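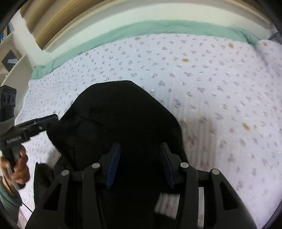 Open jaws over a crumpled black garment on a bed, with a second hand-held gripper coming in from the left.

News > Technology > Robots & Automation

Filed under: Robotics, Machine Learning, Local

Wiltstead homes pass 3,000 recordings for a robot that tidies clothes

6/8/26

A pile of clothes on an unmade bed is one of the hardest things you can put in front of a robot, and people in Wiltstead have been showing one how to deal with it, one shirt at a time. Jusora, the small robotics company based in the Mevwood district, said its home recording project has now collected 3,000 finished examples of people picking up, spreading out, folding and moving clothes and bedding in their own rooms.

That's a big number for a project that only began handing out equipment in January! The recordings come from 74 households across town, and they will be used to train Liao, the learning system Jusora is building to run a pair of robot arms.

There are no robot arms in the houses themselves. People hold a gripper in each hand and do the chore with those, squeezing the jaws shut on a sleeve or a hem just as a machine would have to. Cameras on the grippers record what the jaws are facing, and the tools log how far they open and how they move through the room. By the time a T-shirt is folded, Liao has another example to learn from.

It takes some getting used to. Two jaws can't do what ten fingers can, and most newcomers spend their first session dropping socks. The company asks everyone to do a practice hour before anything is counted, and a lot of people apparently ask for a second one because they want to get faster. Having tried it at the Mevwood workshop, this reporter can see why. My first pillowcase was a disgrace, my fifth was nearly square, and I would happily have stayed for a sixth.

The list of chores currently runs to 13. Some are simple, such as lifting a single garment off a bed and putting it in a basket. Others need real coordination between the two hands: turning a sleeve right side out, matching the corners of a towel, pulling a blanket straight from one side of the mattress. Dark clothes have their own spot on the list. A black top that has been dropped in a heap gives a camera very little to go on, with the folds barely showing, and finding an edge to grab is tricky even for a person who knows what the garment is.

Jusora wants plenty of those. Its early tests used bright, plain towels on a bare table, and Liao got quite good at bright, plain towels on a bare table. Put a dark sweatshirt on a patterned sheet and it was lost. The team decided the quickest fix was to go where the patterned sheets are, which is how the project ended up in spare rooms and kids' rooms all over Wiltstead.

Participants are told to leave the room the way they would on any other day. Blankets can stay bunched up, shelves can stay full, lamps can be on or off. The instructions ask only that anything private be put out of view, including mail and family photos with faces showing, and that pets be kept in another room (cats love the grippers, it seems, and several otherwise good recordings had to be thrown away).

Not everything makes the cut. Each recording is watched by a reviewer at Mevwood before it goes into the training set, and so far 273 have been set aside. Some were too dark. In others, the person's hands did the work and the grippers mostly came along for the ride. A good share of them were simply too fast, with the cloth smeared by motion at the moment the jaws closed. A little blur is fine and even useful, as a robot's own cameras will see plenty of it, but the reviewers want to be able to tell which bit of fabric was picked up.

Failed attempts are a different matter, and this may be the nicest part of the whole thing. If a shirt slips out of the jaws and the person goes back for it, the recording stays in. Jusora says those second tries are some of the most useful examples it has, since a robot that has only seen perfect folding has no idea what to do when a sleeve falls off the edge of the bed. So there is no pressure to be neat. One of the guide sheets that comes with the kit has a page headed "Dropped it? Great, keep going."

And does any of it work? The company is careful here. It ran a short demonstration for neighbors at the workshop last month, with two arms mounted on either side of a twin mattress. Liao was given a heap of laundry that visitors had brought along. It found and lifted most of the pieces and made a decent stack of the towels, and the whole room cheered when it got a hooded sweatshirt flat on what must have been its fourth try. Then it spent a long time patting a scarf. Folding a fitted sheet remains well out of reach, though plenty of the people watching said the same was true of them.

Speed is the other open question. A person with the hand-held tools can fold a T-shirt in well under a minute after a few sessions. The arms are much slower, partly for safety and partly because Liao still stops to look again after each grab. Jusora expects that pause to shrink as more examples go in, and it plans to retrain the system on the full set this summer before showing it in public again.

In the meantime the kits are going back out. The next round adds more rooms with low light, more bunk beds and, by popular request, duvet covers - a chore that almost everyone in the first group wanted to hand over to a machine as soon as possible. The company is also looking for left-handed participants, who were thin on the ground in the first round, and for households with bulky winter bedding they don't mind dragging out of the closet in warm weather.

Each kit is lent for two weeks and comes with a pair of grippers, charging cables, a carrying case and the printed guide. Participants are paid for every accepted recording and can ask for any of their recordings to be deleted, before or after review. Adults living in Wiltstead can sign up at the Mevwood workshop during opening hours, and the practice hour can be booked on the same visit. Bring a T-shirt you don't mind dropping.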